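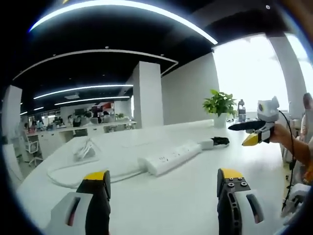

Budgate 双手操作数据组

分类:数据集说明 / 故障与异常 / 手持夹爪

budgate-desk-stall:夹爪开度“冻结”故障数据

坏数据也可以很好玩!这个仓库收的是我们在办公桌面上做双手采集时录坏的片段,一共超过 200 段,毛病都出在同一个地方:画面还在走,夹爪的开度读数却停住了。手指明明在合拢,记录里的数值一动不动,过一阵又突然跳到正确的位置。做模仿学习的人看到这种片段大概会头疼,我们一开始也是。后来越看越有意思,干脆单独整理出来放在这里,给做数据清洗、异常检测和传感器校验的朋友用。

正常片段在主仓库 budgate-desk 里,两边编号不重复。

故障是怎么发现的

三月里 Patricio Ojeda 拿主仓库的数据训练收线任务,策略在回放时总会在快碰到线的时候把手指张着停一下,然后猛地夹下去。他先怀疑学习率,又怀疑动作分块的长度,折腾了一个下午。最后把右手的开度曲线画出来,上面有一段平得像拿尺子画的。再去对视频,那一段里手指正在合。

策略学得一点没错,它忠实地学会了我们录进去的毛病。(当时大家一边叹气一边觉得它还挺聪明。)

Damián Herrera 接着写了个小脚本扫全部数据,才知道受影响的远远不止收线这一个任务。脚本就是 tools/find_stall.py,写得很短,欢迎改。

原因

夹爪顶部出来一根细黑线,开度读数走这根线回到记录端。胳膊伸到桌子另一头时,线会被带紧,接头处偶尔瞬断。瞬断本身不可怕,可怕的是旧版记录程序的处理方式:读不到新值,就把上一个值连同新的时间戳一起写进去,也不报错。于是文件看起来完整极了,帧数对得上,时间戳均匀,常规检查全部通过。

相机那一路不受影响,所以视频一直是好的。这正是这批数据可爱的地方,每一段坏掉的读数旁边都有一份可以拿来对照的画面。

我们在台架上复现过。固定夹爪,匀速开合,用手轻轻拽接头,平台段立刻出现。松开以后读数直接跳到当前值,中间没有任何过渡,和现场录到的一样。

采集环境

开放办公区里的一张长白桌,桌上就是平常会有的东西:白色插排、成团的白色线缆、一盆绿植、一个深色盖子的透明瓶子。两只手持夹爪配合操作,指尖是亮黄色的,在白桌面上很显眼,做视觉开度估计时帮了大忙。镜头是广角的,桌面和天花板上的灯带在画面边缘都会弯得很厉害,请先去畸变再测距离。

有几点会影响使用:

白桌面配白插排、白线,纹理少,对位姿估计不太友好。位姿置信度低的片段在元数据里写了 pose_low,没有删。

窗户一侧很亮,窗外基本过曝,靠窗方向的自动曝光会跳。

另一只夹爪常常进入画面,黄色指尖会同时出现在两处以上。只靠颜色找指尖一定会认错手,请配合画面下方的固定区域一起用。

后面的工位可能有人,都比较小、比较模糊。发布版对可辨认的面部做了模糊处理。

文件结构

每个片段一个目录,里面有:

video_left.mp4、video_right.mp4:左右夹爪各自的视频。
width_raw.csv:出故障的原始读数,一个字节都没动过。
width_visual.csv:从指尖位置估出来的开度,供参考。
stall.json:冻结区间的起止时间、受影响的是哪只手、恢复时的跳变幅度。
meta.json:任务名、记录程序版本、位姿标记。

开度单位是毫米,时间统一用秒,从片段起点算起。读数频率和视频帧率不同,别按行号对齐,按时间戳插值。我们自己就踩过这个坑,曲线整体错开,差点误判成第二种故障。

标注方法

脚本先找候选区间:原始读数完全不变,而视觉估计的开度在变。凡是持续时间短于 10 帧视频的候选都丢掉,太短的区间很难和手指真的停住区分开。剩下的由两个人分别看视频确认,意见不一致时由 Patricio 再看一遍。

手指本来就没动、读数也没动的区间一律不标。这种情况下线到底断没断,从数据里看不出来,所以标注只代表“能看出来的冻结”,漏标肯定有。做召回率评估时请记得这一点。

难例单独放在 hard/ 目录,一共 8 段。有的是手指被插排挡住,有的是冻结刚好发生在换向的瞬间。如果您的检测方法能把它们全找出来,请一定告诉我们,我们真的很想看!

适合做什么

训练或测试读数冻结检测器;研究多模态数据之间的一致性检查;练习用视觉估计补全丢失的开度;观察带毛病的示范会怎样影响策略。最后一项我们自己玩得最多,把冻结片段按不同比例混进正常数据里,策略犹豫的样子会一点点冒出来,非常直观。

不适合做什么

请不要直接拿 width_raw.csv 训练要上真机的策略。突然跳变的开度会变成突然的夹紧动作,末端带力的时候会夹到手。我们回放那次,操作员的手正好在旁边,急停按得及时,没有人受伤,但从那以后规矩改了:凡是用未经检查的数据训练出来的策略,第一次上机必须限速限力,人站到围栏外面。

width_visual.csv 也不能当真值。遮挡时误差会变大,指尖靠得很近时尤其不准。

修复情况

新版记录程序读不到值就写空值,同时在操作员的屏幕上弹红条,连续丢失会自动中止录制。接头换成了 Vandach 的带锁扣款,线在夹爪上多绕一道再固定,拽的时候受力的是外壳。Fuentealba 实验点已经全部换完,Zaltia 实验点还有 2 只夹爪在等配件,换好之前只用来做演示,不录数据。

主仓库也重新扫过一遍,确认冻结的片段都移到了这里。如果您手上是旧版主仓库,重新拉一次最省事,也可以用 tools/check_ids.py 对照编号自行剔除。

快速开始

先跑 tools/plot_one.py,后面跟片段目录名。它会把原始读数和视觉开度画在同一张图上,冻结区间涂成灰色。强烈建议先看几张图再写代码,平台段和末尾那一下跳变看过一次就忘不掉。

已知问题

少数早期片段的 meta.json 没有记录程序版本,字段为空。
左右手的编号在最早一批里写反过,已改正,stall.json 以当前版本为准。
find_stall.py 遇到完全遮挡会把整段列为候选,需要人工筛掉。

反馈

发现漏标、错标,或者在自己的设备上遇到过类似的冻结,都欢迎提 issue,附上开度曲线就更好了。标注方面的问题找 Damián,训练和回放方面的问题找 Patricio。别的型号的夹爪数据我们也收,格式对不上没关系,先发过来再说。

© Budgate 双手操作数据组 | 联系我们:请在仓库提交 issue | 返回顶部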